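Filtwood gets a slogan, and Rernard would like a word about it

Parish and District Newsletter, December 2023
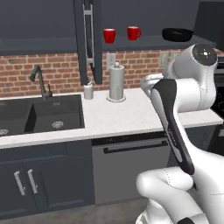 The new name for the town is the old name for the town, which came as a relief to those of us who had just ordered Christmas cards. Filtwood remains Filtwood. What has changed is everything that goes underneath it, beside it, and on the back of the bin lorries.

The new line is "Filtwood: Worth the Turning". It was unveiled in the upstairs room at the library, before an audience that had mostly come for the talk on hedgerows and hadn't been told it was moved. Cecilia Essien, who leads the three-person design firm Waturus, took us through it with great patience and a clicker that worked on alternate slides.

The turning in question is the one off the main road just after the garden centre. Everybody who lives here has, at some point, been on the telephone to a lost relative saying "no, the turning after that". Ms Essien's argument was that a town ought to build on the thing people already say about it. When Waturus spent a week asking in shops and at bus stops what came to mind at the word Filtwood, the largest group of answers had to do with missing the turning. The second largest had to do with the one-way system. She felt, and I think rightly, that the first was the more hopeful of the two.

Previous efforts were shown on a slide headed "Where We Have Been". Older readers will remember "Filtwood: Gateway to Rernard", which was dropped when Rernard pointed out that you can get there quicker by three other roads. Then came "Filtwood Forward", which lasted until the council tried to fit it on the roundabout and found that it read, from the Atinga side, as "Forward Filtwood", and from the other as "wood For". The sign is still in the depot if anyone has a use for it.

The logo is a green line that comes in from the left, thinks about it, and bends sharply upwards. Opinion in the room was mixed. A man near the radiator said it looked like a gas bill. The lady beside him said it looked like her knee. Ms Essien said that in every town she had worked for, somebody had compared the logo to plumbing within the first five minutes, and that we had done well to hold out for nine.

There followed some discussion of the green. It is officially called Turning Green. It had been matched, we were told, to the moss on the north wall of the church, and two members of the audience then disagreed at length about whether the moss on the north wall was that colour all year or only after rain. Samples were passed along the rows. One did not come back.

On to the money, as you'd expect. The whole thing has cost less than the Christmas lights and a good deal less than the repairs to the Christmas lights. Part was paid from the high street fund and part by the traders' group, whose chair, Akua Arthur, spoke next and spoke well. She has run the shoe repair counter on Mill Street for long enough to have stitched the straps of most of the handbags in the room, and she pointed this out before taking questions, which I thought was clever.

Her case was a simple one. Atinga has had a slogan for years ("Atinga: Naturally") and Atinga has the coach parties. She did not claim that the one had led to the other. She only said she would like the chance to find out. She would also like people to stop telling visitors there is nothing to see, having heard it said twice in her own shop to a couple from Norway who had come in for laces.

A petition against the slogan had been handed in before anyone had seen the slogan. It carried 80 names, among them that of the mayor's brother-in-law, who explained from the floor that he was against slogans in general and had nothing against this one in particular. He was thanked for his clarity.

Then there was the public vote. You will recall the cards that came through the door in March, on which you could put a tick by one of the final designs or write in a suggestion of your own. The cards returned came to 2551, which is a remarkable number for a town where the last by-election was decided by people sheltering from the hail. "Worth the Turning" came first. "Filtwood: Made of Stone" came second, to the puzzlement of anyone who has seen the brick. The write-in suggestions were summarised on a slide marked "Themes", and the themes were parking, the closure of the bakery, and parking. Ms Essien declined to read any out, but said several of them scanned.

Rernard, meanwhile, has sent a letter. It notes that the phrase could be taken to mean that other places are not worth the turning, and that the turning immediately before ours happens to be theirs. The clerk has replied that no comparison was intended. I have seen the reply and it is a model of its kind, being both very polite and very short.

The part I had not expected to enjoy was the part about voice. Waturus has written the town a guide to how it should sound in its leaflets and on its notices. We are to be warm. We are to be plain. We are to avoid the word "vibrant", for which I could have kissed somebody. Notices are to say "please" once and not in capitals. As a trial, the sign in the swimming pool changing rooms has been redone in the new manner and now reads "Please take your plaster with you". The old sign ran to eleven lines and quoted a by-law.

Questions went on past closing. Would the slogan appear on the war memorial? It would not. Would it be on the website? Yes, once somebody can be found who remembers the password. Could the brass band use the logo on the drum? They could, and if the drum is the wrong shape there is a round version. Was there a round version for people who simply preferred it? Ms Essien said there was now.

The first signs go up in the new year, beginning with a pair on the main road, one for each direction. There was a moment's worry here when it was noticed on the plan that the northbound sign would stand just past the turning. It has been moved. Banners for the market place come after that, then the library tickets and the allotment gates. The bin lorries will be done as and when they go in for service, so for a while you may be collected under any of several slogans, depending on the street.

Tea towels with the logo are on sale at the library desk and at Mrs Arthur's counter. Mugs were promised but have arrived with the green line bending downwards. They are being sold off cheaply from a box under the counter, and she tells me they are outselling the tea towels.

Comments on the slogan may be left in the book by the library door. Please write on the right-hand pages only, as the left-hand ones are being used for the hedgerow talk, which will be given again next month in the same room, at the usual time.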